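Can the machine do my kitchen already?

Every February I get the same wish. The days are short, I come home late, and the kitchen looks as I left it in the morning. So every February I also read too much about robots for the home, and then I write down what I think.

My short answer for this year is: no, but I am less sure than before.

Let me begin with the shop floor, which I know better. I work in a small company called Durkow, we make metal parts for doors and windows. We have a robot arm that takes the parts from a tray and puts them in a press. It does this 2122 times in a shift if all goes well, and most days all goes well. When I started there I was very impressed. Then I learned how much we do for it. The tray must stand in the same corner. The parts must lie with the same side up. If a new colleague puts the tray a little turned, the arm closes its fingers on air, and it does so with great confidence until somebody presses the red button.

I do not say this to laugh at the arm. It is good at its job and my shoulders are thankful. But a kitchen is the opposite of our tray. In my kitchen the things are never where they were yesterday. The cabinet under the counter has a door that hangs low. The drawer for the spoons wants to be lifted a little before it comes out, and I only noticed that I do this when a guest could not open it.

Last year I visited a show day at Britent, a firm that wants to sell a kitchen helper on wheels. They had built a small kitchen in a hall in Graltirside, with a counter and a sink, and the machine had to do 4 jobs while we stood behind a rope. It opened a cabinet. It put a cup on a shelf. It wiped the counter, quite nicely, but it wiped around a crumb and left the crumb there. The last job was to close the door of the dishwasher, and for this it needed 60 seconds, and I had to hold my own hands together because I wanted so much to go over and push it.

What I remember best is the cabinet. The machine came with its two fingers to the handle, stopped, went back a little, came again. I thought it was broken. One of the engineers told me that handles are hard for it. A person feels with the skin if the hold is good. The machine must guess it from other signs, and if the fingers are a little too far to one side, the pull goes wrong and the whole arm goes with it. After this I opened my own cabinets for a week with only a thumb and one finger, to see how it is. Try it once with a heavy door. You will be more polite about robots.

Much of the practice is now done in the computer, in kitchens that are only drawn. This makes sense to me. A drawn door can be pulled all night and no hinge gets loose, and when the arm hits the wood there is no carpenter to call. I have looked at many of these drawn kitchens now. They are clean and a bit plain, with flat light and no magnets on the fridge, and still the hard part is already inside: to get the fingers to the right place and close them at the right moment.

My question is what happens on the way from the drawn kitchen to mine. At Durkow we once bought a program from Öberg that was tested only on the computer. It took us 3 weeks until the arm did on the floor what it did on the screen. The floor was not level, that was one reason. The light from the window was another. We never found the third one, it just got better after somebody cleaned the rails.

So I do not wait for a machine that does everything. I would be happy with one that can empty the dishwasher while I sleep, slowly, it has the whole night. If it takes two hours for the plates, I don't mind. It should only not wake me up, and it should put the big bowl at the bottom - this I cannot even teach the people I live with.

Until then I have oiled the hinges and fixed the low door with a longer screw. The spoon drawer I left as it is. 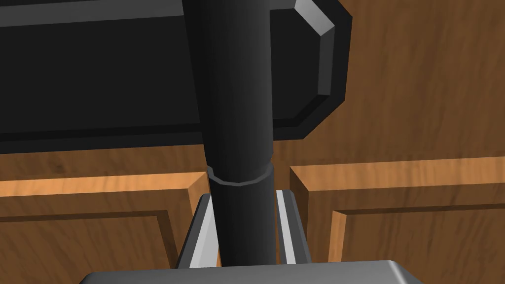
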